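In Defence of the Second Glass

My sister-in-law drinks from the bottle. I mention this early because it explains most of what follows, including the argument in October which lasted through two courses and a pudding. She unscrews the cap, tips her head back like someone checking a ceiling for damp, and puts the bottle back on the table with the cap off. The glass laid for her stays where it was laid. At the end of the meal it goes into the dishwasher anyway, out of what I can only call superstition.

I am a glass person. I will pour water out of a small bottle into a small glass even when the one holds hardly more than the other, and I will do it standing at the sink with my coat on. I have been told this is mad. Wahyudi Nair, who shares an office with me and has opinions about the carbon cost of washing up, says it is a way of making two dirty things out of one. He once worked out that I must have done it 583 times in the years he has known me. I did not ask for his method.

The case against me is easy to make. The water is the same water. The bottle was designed by somebody to be drunk from, with a neck that fits the mouth rather well, and a lid, which no tumbler can boast. You can put it in a bag. If a bottle falls over with its top on, nothing happens, whereas I have ruined a library book and most of a tax return with a glass.

But consider what people do when they drink from a bottle. They walk about. They drink while reading the notices by the lift. Water in a bottle is something you take on, like fuel, and the bottle itself becomes a sort of comforter, carried from room to room and never quite finished, until the bedside table has a row of them with an inch left in each. Sekar Pasaribu, an old friend and otherwise a tidy woman, cleared out her car last spring and found 13. She had been buying them one at a time, each bought in the belief that there was no water in the car.

A glass keeps you where you are. You have to sit near it, and you have to put it down on something level.
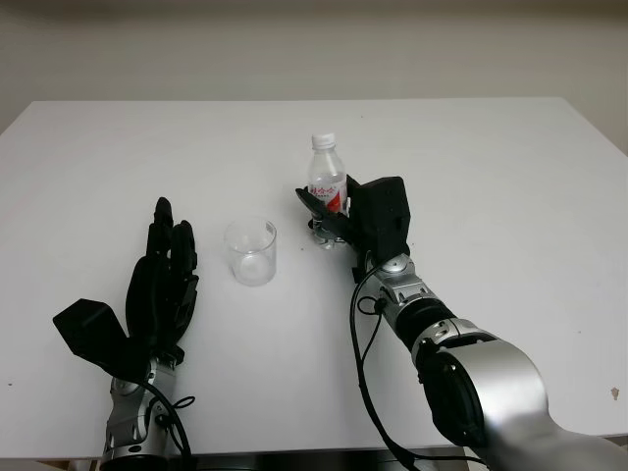
I should say that I mean a plain one. I have no patience with the goblet, or with those heavy blue things that restaurants hand out, in which it is impossible to tell whether you have been given water or are looking at the bottom. Nor do I want a jam jar with a handle. The best glass for water is short, clear and straight up the sides, the kind that used to come in school canteens and that children looked into to find out how old they were. You can see how much you've got and whether there is a fly in it, and I have never needed a glass to tell me more than that.

The trade, naturally, has other ideas. I was given a Voltard for my birthday, a bottle that keeps water cold for longer than I have ever wanted to keep water. It holds a great deal and weighs about as much as a cat. Its rival, the Prornier, has a straw which folds away, so that a grown adult can sit in a meeting and suck. There are people who own both. They speak of them by name, and they get up in the middle of lunch to rinse the gasket.

Pouring, meanwhile, has become something done only by waiters. At home we think it fussy, and in other people's houses we say, oh, don't bother with a glass, as if sparing our hosts some terrible labour. It takes up to nine seconds. I rather like those seconds. One hand on the bottle, a bit of attention needed towards the end, the small change in the note as the level comes up. You can't do it while typing. If you are pouring for somebody else, you have to look at them to find out when to stop, and there are whole family dinners where I suspect that is the only time it happens.

Wahyudi's reply to all this was that I should simply drink from the tap and leave the bottle out of it. He is right, and I do, mostly. The small plastic ones turn up all the same: on trains, at conferences, on the tray at the dentist's. I accept them and then go looking for a glass, which in some buildings takes most of a coffee break. A hotel near Tivard once sent one up to my room on a saucer, with a paper lid, and I very nearly wrote to thank them.

My sister-in-law comes again on Saturday. I shall lay her a glass. She will ignore it, and I'll fill it anyway, and somewhere around the cheese one of us will drink it by mistake.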